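Trying to like Taltavent: a month of somebody else's policy stack

Posted in: software, grumbling

I said in May that I would stop writing about policy-learning frameworks until one of them did something I couldn't do with a folder of scripts and a bad attitude. Then Hok-lam Ho sent me a link to Taltavent, with the message "you will hate the config files but try the replay tool." He was right on both counts, so I'm breaking my promise.

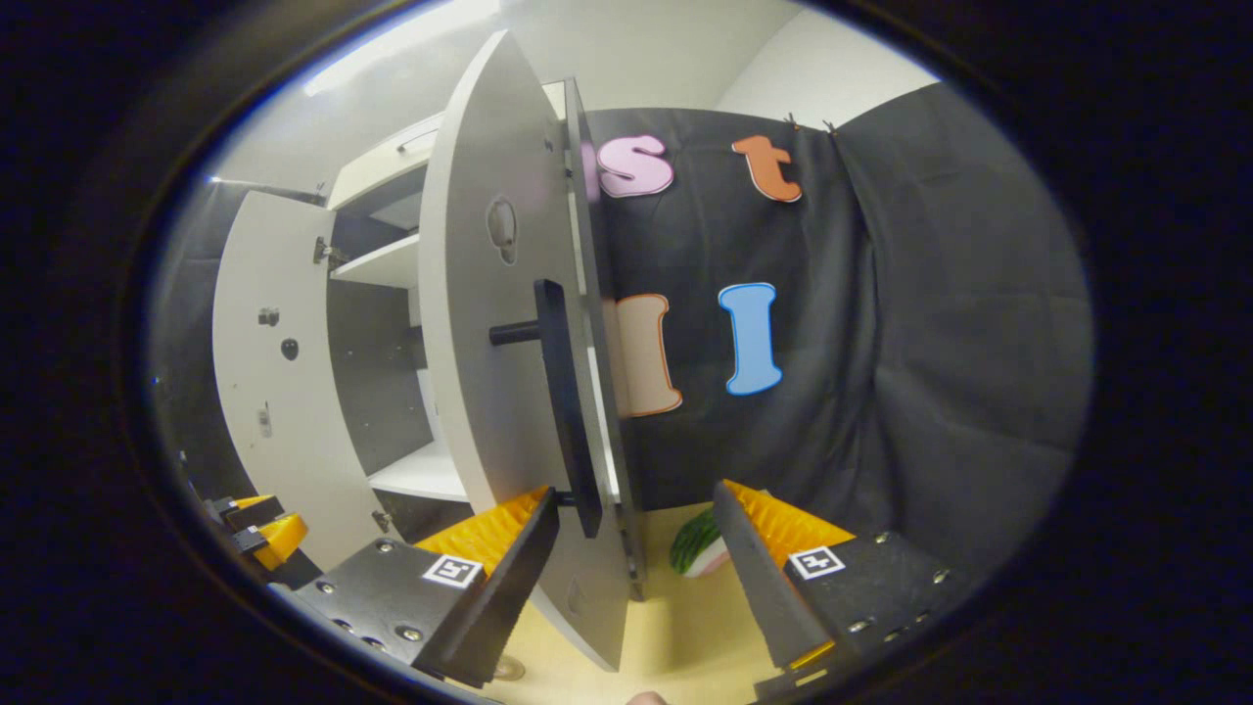 What it claims to be

Taltavent is a toolkit that sits between recorded demonstrations from a hand-held gripper and a policy you can run on an arm. It reads the video, finds the tags on the fingers, works out how far open they are, estimates where the gripper was in the room, cuts the recording into episodes, and writes out something a training script can eat. There's a second half that runs the trained policy and does the low-level control. The project page says it "closes the loop from hand to robot." I've read that sentence, or a cousin of it, on the front page of every toolkit I've tried in the last few years.

The work I care about is household stuff near the floor. Cabinets with doors that swing, long bar handles, shelves, something green and cucumber-like that needs to go somewhere other than the floor. It's an awkward setup for software. A white door on a white cabinet gives a feature tracker very little to hold on to, and an open door seen nearly edge-on can fill the middle of the view while telling you almost nothing about depth. If a tool works on a tidy table with a patterned cloth, good for it. I want to know what it does down here.

Installation, briefly

It took me an afternoon. The instructions assume you already have Isix, which handles the camera calibration, and they don't say which version. The newest one changed the order of the distortion terms. Nothing crashes. You get a calibration that looks fine in the center and drifts further and further off as you move toward the rim of the fisheye, and you find out three steps later when the finger tags report an opening that would require the gripper to pass through itself.

I wish this were rare. Calibration formats are the one part of the stack where a silent mismatch does the most damage, and they're treated everywhere as a detail. A version field in the file and a refusal to load would have saved me the evening.

The config files

Hok-lam undersold it. There are config files that include other config files, which override values set in a third place depending on the name of the task. I wanted to change the control rate. I found the setting in one file, changed it, and watched it have no effect. The value that mattered was in a defaults file two levels up, under a different name.

There is a command that prints the final merged config. Use that and nothing else. I now run it before every training job and save the output next to the checkpoint, and I'd suggest the maintainers make this automatic.

Finger tracking

Credit where it's due. The tag detection is solid. Each finger carries a square marker on its inner face, the software looks for both, and the opening comes from the distance between them. When one tag is lost it falls back to the other and assumes the fingers move symmetrically, which on this kind of gripper is a fair bet. It also writes a flag into the data saying it did so, and I can filter on that later. More tools should own up like this.

What I don't like is the smoothing. By default the opening signal goes through a filter that takes the edges off. On a plot it looks lovely. In a grasping task the edges are the part you want: the moment of closing, the small stall when the pads meet something that pushes back. With the filter on, my trained policy closed late and slowly, as if it were thinking about it. With the filter off it closed on time and chattered a bit. I'll take the chatter.

Where was the hand?

This is the part everyone asks about, and the part where I trust the marketing least.

The pose estimator is a wrapper around Nuvum, a visual-inertial tracker that has been around for a while. It's good. It is also the same tracker you'd get by installing Nuvum yourself, with a few thresholds changed. I recorded 33 episodes of the same basic task, opening a cabinet and moving an object from the floor to the lower shelf. Nuvum kept tracking for the full length of 31 of them, which sounds great until you look at what "kept tracking" means.

It means the tracker never declared itself lost. It says nothing about being right. In 12 of those episodes the gripper's path, played back, finished with the fingertips a little way inside the shelf. The errors were small, a couple of finger widths at worst, but a policy trained on them learns that the shelf is somewhere it isn't.

The pattern was clear enough. Trouble started when the door moved. A tracker assumes the world holds still, and a cabinet door is a big rigid piece of world that doesn't. As it swings it drags a batch of good-looking features with it: the hinge cup, the handle, the edges. If enough of the view is door, the tracker quietly decides that the room is rotating and the door is fixed. The inertial side argues back, and you get a compromise between the two that is wrong in a smooth and believable way.

Hanging something busy behind the work helps. Big cut-out letters on black fabric are ugly and they do the job, giving strong corners against a plain dark surface that stays put. Even so, fabric in folds isn't truly flat or truly still, and an open door can cover half a letter at exactly the wrong moment. I'd prefer software that knew what a door was. Masking moving parts is listed on the Taltavent roadmap. It was listed there when I started, and the entry has no name next to it.

The replay tool

Fine. This is the good bit.

You pick an episode and it plays the recorded video beside a simple 3D view of the gripper path, with the finger opening drawn underneath. You can scrub through it. You can mark a stretch as bad and the exporter will respect the mark. You can load a trained policy, feed it the recorded frames, and see its predicted actions drawn over what the person did.

That last feature changed how I work. My usual routine is to train, run on the arm, wince, and guess. With the overlay I could see that the policy agreed with me all the way to the handle and then fell apart in the moment after letting go of it, when it should back off before turning toward the floor. The demonstrations were inconsistent there. Sometimes I had backed away, sometimes I had slid sideways along the door. The policy had averaged the two into a motion that would have caught the handle on the way past. I re-recorded with a bit more discipline and the problem shrank.

I could have found that with my own scripts. I hadn't, though, in a year of having my own scripts.

Running it

The control half is weaker. Actions come out of the policy in chunks, and Taltavent plays each chunk while the next is being computed. The handover between chunks is where arms twitch. The docs describe a blending method, with a diagram. The code has the blending method too, switched off, with a comment that says "revisit." I turned it on and it worked for slow motions. For quick ones it blended an old plan with a new plan that disagreed, and the result followed neither.

Latency handling is a single number you type in. You measure the delay of your camera and your arm, add them up, and put the total in the config (see above for where it goes). My delay isn't constant. It depends on what else the machine is doing, and the worst spikes come when the disk is writing logs, meaning whenever I'm recording a run to find out why the delay is bad. Timestamping every frame and every command and letting the controller sort it out is more work, and I think it's the only approach that holds up outside a demo.

There's no real safety layer either. There is a speed limit and a box the gripper may not leave. Put your own checks underneath it. I run a small watchdog called Wei between the policy and the arm, which does little besides reject commands that jump too far, and it rejected plenty.

The number on the front page

The project page says you can get a working policy from 2,000 demonstrations "in any kitchen." I didn't collect anywhere near that many, so I can't say it's false. I'd like to know what counted as working. I'd like to know if the cabinets had doors, and if those doors began open or closed. I'd like to see the failures, sorted by cause, even if the list is short. A success rate without that tells me how the authors' setup behaves on the authors' floor.

I did ask, on the issue tracker, as politely as I'm able. The reply was friendly and pointed me to the video.

Will I keep it?

Parts of it. The tag tracking stays, with the filter off. The replay tool stays, and I've already sent a patch so that it remembers where you were when you reopen an episode. I've pulled out the pose wrapper and call Nuvum directly, with a crude mask drawn over the door region by hand for each recording. Tedious, but the fingertips mostly stay out of the shelf now. The control half I've put back in its box and returned to my own loop, which has its own faults, but I know where they live.

Hok-lam says the next release moves all the config into one file. If it does, I'll try the blending again.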